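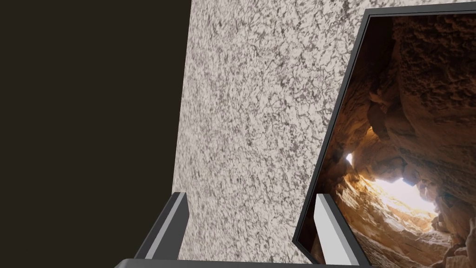
Clollenbridge Robotics Forum
Grippers and End Effectors
Topic: Wrist camera comparison, narrow and wide fingers, simulated bench

cb_benchlead
Posted 02/12/2021
The Clollenbridge bench group has completed its first comparison of the Drikadix narrow two-finger gripper and the Montoya wide-pad model. Both were run in simulation on the same arm, under the Jultosano controller. Each gripper was given 82 attempts at the same pick. The narrow fingers completed 61 of them. Results for the wide pads will be posted once the logs have been checked.
The wrist view attached to this topic is from the narrow set, with the fingers open over the granite surface. Members are asked to comment on the camera placement before the second round begins.

palletcell_west
Thank you for posting this. Our department would prefer a higher camera mount. The right finger crosses the lower part of the framed cave picture, and a target in that position would be partly hidden during the approach.

cb_benchlead
The point is noted. Raising the mount also moves the fingertips lower in the view, and our closing check depends on seeing both tips.

m_toolroom
I do not agree that the mount should be changed. The tips are in view, and the pale inner faces separate well from the dark outer sides. That contrast matters more to an edge detector than a clear view of the background. I would be more concerned about the granite. Dense speckle of that kind produces false corners, and a plain surface would give a fairer comparison of the hardware.

palletcell_west
A plain surface would also give a flattering one. Our customers do not work on plain surfaces.

m_toolroom
Then both should be tested — and reported separately.

linecontrol7
Could the original poster confirm whether the controller settings were the same for both grippers? We ran the Jultosano in April and found that the default closing speed was too high for narrow fingers.

cb_benchlead
The settings were identical, with the closing speed at its default. A slower run can be added for both models. The second round will use 2 surfaces, granite and plain, with the present camera mount retained. Requests for a raised mount will be considered after that round.

palletcell_west
We maintain our objection to the mount but have no objection to the schedule. Please post the raw logs with the results.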